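Point d'avancement, décembre 2025. Projet Mabula, coin cuisine partagé du site de Linditz

Rédigé vite, désolé pour le style, la version propre suit avec les pièces comptables.

## En bref

- Coin petit-déjeuner : installé, utilisable. Reste les rangements muraux.
- Budget : 1 682 € engagés sur la première tranche. Pas de dépassement.
- Retard sur l'électricité, voir plus bas. Rien de bloquant pour la deuxième tranche.

## Ce qui est fait

Le plan de travail est choisi et en place. On a gardé la table blanche de l'ancien local, bonne hauteur, plateau correct, aucune raison de racheter. Par-dessus, un grand tapis marron qui en couvre la plus grande partie. Les premiers essais sans tapis avaient laissé des marques, donc réglé.

Petit équipement reçu et posé :

- mini-four couleur crème, porte en verre teinté, à l'extrémité gauche du tapis, porte tournée vers le centre de la table
- porte-tasses en bois clair, à l'avant
- sonnette de comptoir, dôme bleu clair sur socle rond en bois, au fond

Le four est arrivé avec la livraison Toro, le reste vient de Jirkotlow. Livraison Jirkotlow en deux fois, la seconde avec 15 jours de retard. Frais de port remboursés après relance.

Disposition revue trois fois. La première mettait le four au milieu, tout le monde se gênait. Maintenant il est au bout et on garde du vide autour de la sonnette, demande des usagers, qui ne la trouvaient plus derrière les paquets de biscottes.

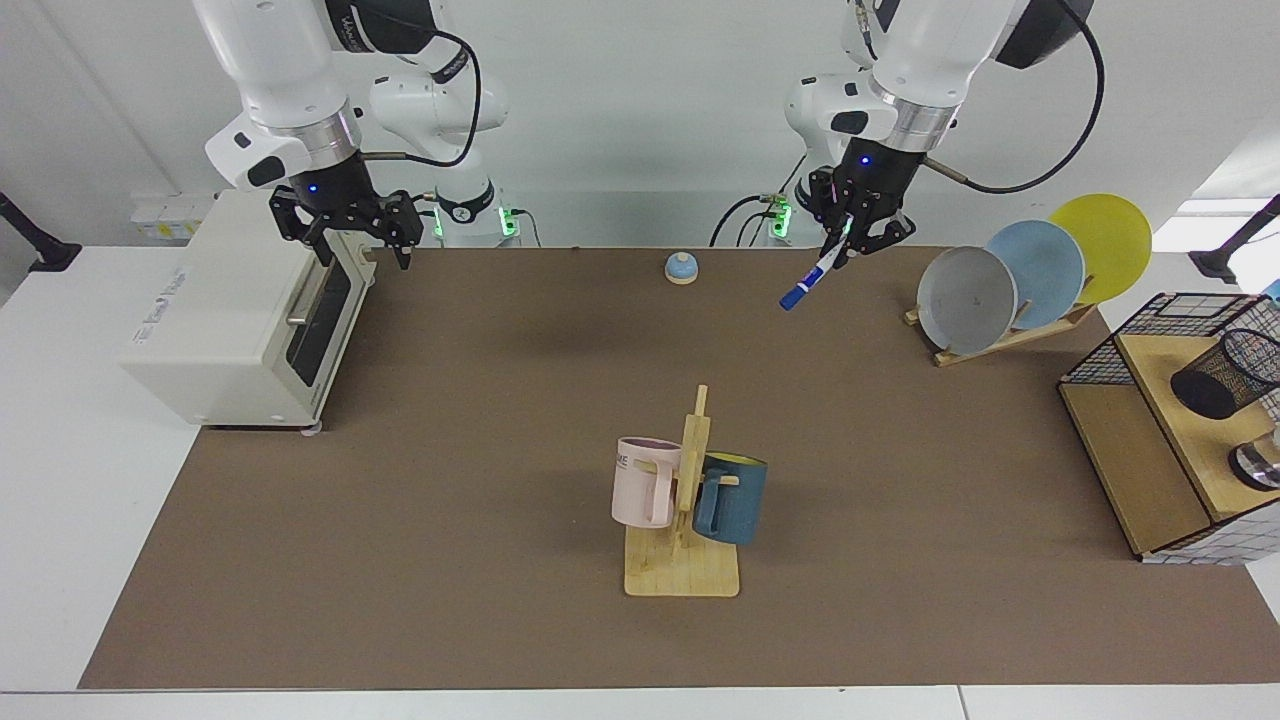 Pour les tasses on reste sur le porte-tasses, au moins jusqu'en janvier. L'étagère prévue au devis initial coûtait 200 € pose comprise et demandait de percer la cloison, que le propriétaire ne veut pas qu'on touche sans accord écrit. Accord demandé, pas de réponse pour l'instant. Si c'est non, on réaffecte la somme à la vaisselle (à valider par vous).

## Ce qui coince

Électricité. Une seule ligne pour toute la pièce, le four et la bouilloire en même temps ça saute. Passage de l'électricien repoussé deux fois. Consigne affichée en attendant : un seul apareil à la fois. Pas idéal aux heures d'affluence.

Étiquetage. Les consignes d'usage du four sont écrites trop petit, plusieurs remarques là-dessus. A refaire en gros caractères, avec les durées pour le pain et les plats à réchauffer. Coût nul, juste du temps.

Nettoyage du tapis : planning fait mais peu suivi. Les miettes restent. On simplifie, un passage en fin de matinée et c'est tout.

## Dépenses

| Poste | Situation |
|---|---|
| Première tranche, total engagé | 1 682 € |
| Étagère murale | 200 €, en suspens |
| Reprise électrique | 500 €, devis reçu, non signé |

Les factures Toro et Jirkotlow sont scannées, il manque le bon de livraison du second colis. Redemandé.

## Suite

1. Signer le devis électricité dès votre feu vert sur les 500 €.
2. Relancer le propriétaire pour la cloison.
3. Refaire les consignes du four.
4. Acheter une deuxième série de tasses, modèle simple, empilable si possible.
5. Petit questionnaire aux usagers en janvier, une page maxi.

Deux réponses attendues de votre part : l'électricité, et la réaffectation de l'étagère si refus. Le reste on avance sans. Prochain point une fois l'électricien passé, les justificatifs partent dans un envoi séparé.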